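Home | Sports | Outdoors | Science | Ask Us

20 Jun 2026 — by the Preda Kids Desk

Filed under: Outdoors, How It Works

How a climbing rope catches a fall

A climbing rope has one main job. When a climber falls, the rope must stop the fall without stopping it too fast.

Stopping too fast is the problem. A falling body has energy, and the farther it falls, the more energy it has. If a stiff cable stopped that body at once, all the energy would go into the climber and the anchor in a very short time. The force would be large enough to break bones.

A climbing rope stretches. As it gets longer, it spreads the stop over more time, and the force on the climber goes down. Engineers call a rope like this a dynamic rope. A rope that hardly stretches is called a static rope. Static ropes are used for hauling bags or going down into caves. They are the wrong rope for catching a lead climber.

What is inside

The rope has two parts. The core is a bundle of twisted nylon strands, and it does most of the work of holding weight. The sheath is a woven tube around the core. It protects the core from dirt, sunlight and sharp rock.

How far is the fall?

A lead climber clips the rope into metal gear on the way up. Suppose the last clip is 2 meters below the climber. The climber falls those 2 meters to reach the clip, then 2 more below it, plus the stretch of the rope and any slack.

Climbers also use a number called the fall factor. Divide the length of the fall by the length of rope that is out. A 4-meter fall on 20 meters of rope gives a fall factor of 0.2, a mild fall. The same 4-meter fall on 4 meters of rope gives 1, and that is much harder on everything. More rope means more material to stretch.

Care

Nylon gets weaker when it is too hot. It melts if it rubs hard against other nylon, and some chemicals damage it even when the rope looks fine. Wash a rope in cool water and dry it in the shade.
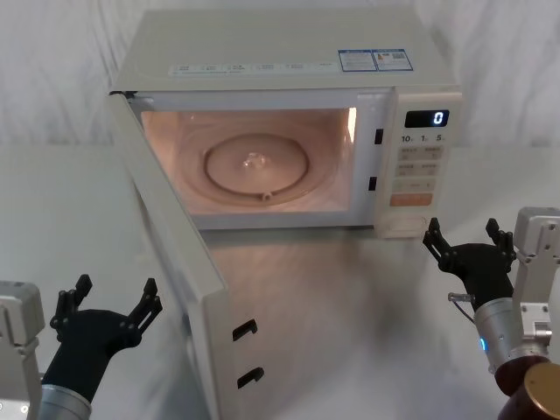 Never use an oven, a heater or a clothes dryer to speed this up. Store the rope in a loose pile or a bag, away from batteries and cleaning products.

A rope should also be checked by hand. An adult runs the whole length through their fingers and feels for flat spots, lumps or soft places. If the core shows through the sheath, the rope is retired — it is never used for climbing again.

Words to know

Anchor: the point that holds the rope.
Slack: loose rope between the climber and the person holding the rope.
Sheath: the woven outer cover.

Next in Outdoors: How a harness spreads your weight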